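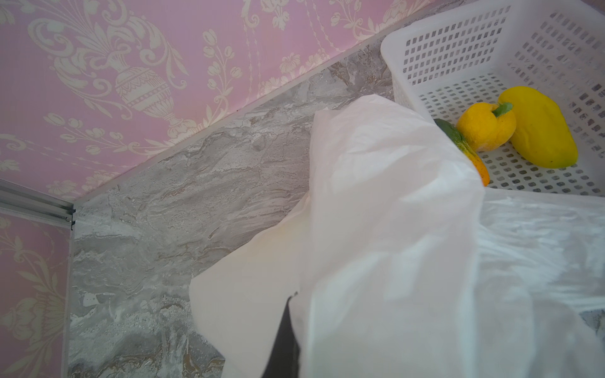 *Bagging bench, wrist camera, finger in the bag. Peppers still in the basket.*

December, notebook carried on from the Claswood pages

The bagging fault is back. I wrote two pages ago that I didn't believe it had gone away, and I'd like that noted, because the job was marked as closed on the board and I had to rub it out again.

Short version for anyone picking this up: the arm goes to hold the bag open, the film folds round the finger, and the controller decides it has a good grasp on the rim. It hasn't. It has a fistful of side wall. It then carries on with the rest of the job as if there were an opening to drop things into.

Ran the full set this morning with the Prelleo fingers, basket on the right, bag in front, peppers as the load. 33 runs. 11 of them ended with film round a finger. In 9 of those the log says "grasp OK". The other two stopped by themselves on the force limit, and those are the only two I'm happy about.

The log is what bothers me. A bag that goes wrong is a nuisance. A bag that goes wrong and gets written down as a success is how we ended up telling Drernbridge it was fixed.

**What I was told the cause was**

Static. This has been said so often that it's now in the handover sheet as fact. I can't find a test behind it anywhere. The film does cling, anyone who has opened a carrier bag knows that, but clinging doesn't explain why it's nearly always the same side that wraps. Wiped the fingers down with the antistatic cloth halfway through the set. No change I could see in the numbers. I don't count that as proof either, it was one cloth and one go.

**What I think it is**

Finger comes in too low and too far forward. The planner picks the highest bit of film it can find and calls that the rim. When the bag is standing up in a big flap, the highest bit is just a fold. The finger goes in beside it, pushes, and the loose film drops over the side of the finger. After that any closing force at all feels like a grip, and the width reading is small but not zero, so it passes.

The picture at the top is a fair one for showing this. The flap is up and leaning towards the basket, hiding part of one pepper, and there's a fold lying over the right side of the finger. If you only had the gripper width you would call it a hold. From the camera I wouldn't swear to what it's holding, and I don't see why the software should be allowed to.

Second thing, and I'm less sure of it. Thin clear-ish film on the marble-pattern top is a rotten thing to ask a depth camera to see. The grey veining comes through where there's a single layer. The old tests at Claswood were on a plain dark mat and I suspect that flattered us. The pink wallpaper I'm not worried about, the bag hardly ever gets seen against it from where the arm works, but somebody has already suggested blaming it, so I'm writing that down before it gets into the handover sheet too.

**The safety bit**

This needs fixing before the rest, whatever the Chauke people say about dates.

When the wrap isn't noticed the arm moves off to fetch a pepper with the bag still on it. Twice this morning it dragged the bag against the basket and the basket went with it. Soft peppers, plastic basket, no harm done. On the Drernbridge line the thing beside the bag will be a glass jar.

Worse, the natural thing to do when you see film round a finger is reach in and pull it off. I did it. The arm was paused, not stopped, and I had my hand between the fingers when I realised which light was on. Pause doesn't drop the gripper power. It came to nothing, and I've put it in the near-miss book, but I knew the rule and did it anyway, so a notice on the guard isn't going to be enough on its own.

For now, on this bench:

- Film on a finger means the red button, then hands. Pause doesn't count.
- Automatic retry is off. It was trying to shake the bag loose, which wound it on tighter. Leave it off.
- Arm speed stays at the slow setting until the check below is in.
- Nobody clears a wrap with the guard open and the pendant out of reach.

**Tried this afternoon**

Raised the approach height and brought the finger in from the basket side. Looked better for the first few runs. I've been caught by "looked better" on this job before, so I let it go on, and it wrapped again as soon as the bag was put down with its opening facing away. We don't control how the bag lands, so an approach that only works one way round isn't worth much.

Tried the narrower finger tips as well. Less film caught, but they slipped off the rim when they did find it. Swapped back.

Tried a small tug test: close, lift slightly, look at the force. A wrapped finger and a proper grip give nearly the same curve. I had hoped for more. The supplier's note says the Prelleo sensing "detects wrapped and trapped material". It may do so with cardboard. I'd like to see their test with film this thin and I've written to ask for it. Not holding my breath.

**What's left that might work**

Check with the camera before moving off. After closing, back up a little and look at whether film crosses the outer face of the finger. If it does, open, withdraw straight back along the approach line, and stop for a person if it's still there. It costs time on every cycle and I expect complaints about that.

The catch is that the check uses the same camera that can't tell a fold from a rim. I think the finger is dark enough against white film for this narrower question to be easier. That's a guess until it has been run against this morning's set, including the runs logged as good. I want someone other than me to mark up which ones are wraps, working from the pictures and without seeing the log.

**To do**

- Pull the camera pictures for all 33 and store them with the log, unedited.
- Take "caused by static" out of the handover sheet, or put a question mark on it.
- Ask for gripper power to drop on pause. I was told last time that this was a wiring change. Find out whether it is.
- Repeat the set on the plain mat, same bags, same load, to settle the worktop question.
- Tell Drernbridge the fault is open. I'll do this one myself, before tea.

Bench left powered down, guard locked, retry still off in the settings. If it's on when I come back in I'll want to know why.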